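Wurkico Two-Arm Bench Guide
Section 13: Wrapping a Bouquet

OK, this is the section people skip ahead to, and I get it. Folding a towel is fine, but a wrapped bunch of flowers is the thing you want to show your sister. I wrote this one after a long August of trying it on my own bench, so you're getting the settings I use plus my grumbling.

First, the big question, can the arms wrap flowers yet? Sort of! They're pretty good at picking up stems and laying them down. They're so-so at paper. If you run a flower shop, please don't let anyone go on vacation because of this section.

Before you start

Work through Section 2 (homing and grip check) if you've moved the bench at all. You'll also want:

- one large sheet of wrapping paper, the soft kind with some give
- artificial roses with stiff stems
- a vase heavy enough to stay put when a stem gets tugged
- the Hirano finger pads, or whatever pads came with your kit

Note: Start with artificial flowers. Real stems bend and real leaves tear, and the default grip was never tuned for either. I tried real tulips once and spent the evening picking petals out of a wrist joint.

Laying out and loading

1. Clear the middle of the table. Things you don't need can live at the back, as long as both arms can swing past them.

2. Lay the sheet on the diagonal, one corner pointing to the back. It's OK if the front corner hangs over the edge of the table a bit. Smooth it with your hand, but don't fuss, a few wrinkles won't hurt.

3. Stand the roses in the vase toward the right rear, so the right arm can get at them without reaching across the paper.

4. In the job menu, open Elell and choose Bouquet, then Load Stems. Set the speed to 100 for your first run. You can go up to 227, but the blossoms whip around at that speed and I don't love it.

5. Press Start and stand back. The right arm takes a stem from the vase, carries it over, and sets it down with the blossom toward the back of the table. Then it goes back for the next one.

6. When you've got as many stems down as you want, press Hold. Check that the cut ends are on the paper and the blossoms are clear of it. Nudge them by hand if you need to. I nearly always need to.

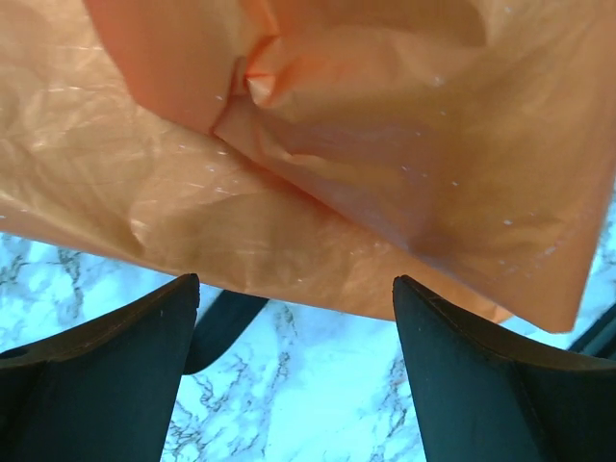
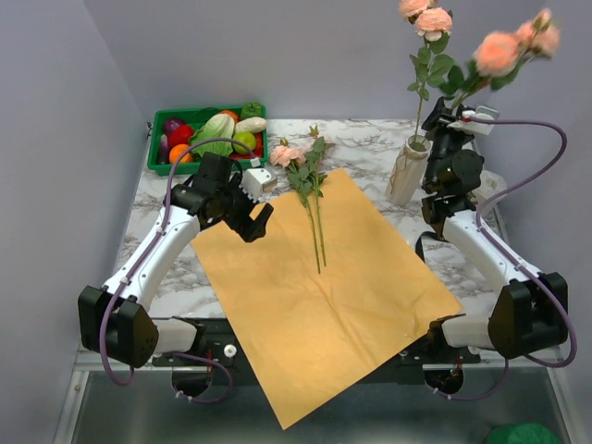 Fig. 13-2. First picture: overlapping layers of the orange sheet, from the wrist camera. Second picture: two stems on the paper and a third in the right gripper.

Caution: Keep your hands off the paper while either arm is moving. It's so tempting to reach in and flatten a corner! Use Hold first, every time.

Folding

7. Choose Fold, Side One. The gripper comes in low and tries to catch the edge of the sheet. Watch the wrist view on your screen while it does this. If both fingertips are on top of the paper and there's no edge between them, it's going to slide right off, so press Hold and lift the edge a little with a pencil.

8. Let it bring the flap across the stems. A loose flap is fine at this point. If you see the paper bunching into a tight pucker, go back one step and lower the pull setting.

9. Repeat with Fold, Side Two.

10. Tie the bundle yourself. Yes, yourself. There's a ribbon job in the Mathebula add-on, and I've had it switched on plenty of times, and I still tie my own bows.

If it goes wrong

The gripper closes on nothing. Paper lies very flat on a smooth tabletop, and fingers this chunky have a hard time getting under it. Curl the edge up with your thumb before you start the fold.

The camera loses the edge. Shiny paper throws glare, and layers of the same color can blend together. Turn off the lamp right over the bench, or try a paper that's a different color on each side.

The stem swings and knocks the vase. Slow down, or move the vase farther back.

The cables drag on the flowers. Check the ties on both arms. A loop near the wrist should be long enough for a full turn and short enough to stay out of the leaves.

Note: Save your settings under a new name when you get a run you like. The Bouquet defaults come back after every update, and I've lost mine that way twice.

Next is Section 14, putting produce away in a basket, and the arms are a lot better at that one.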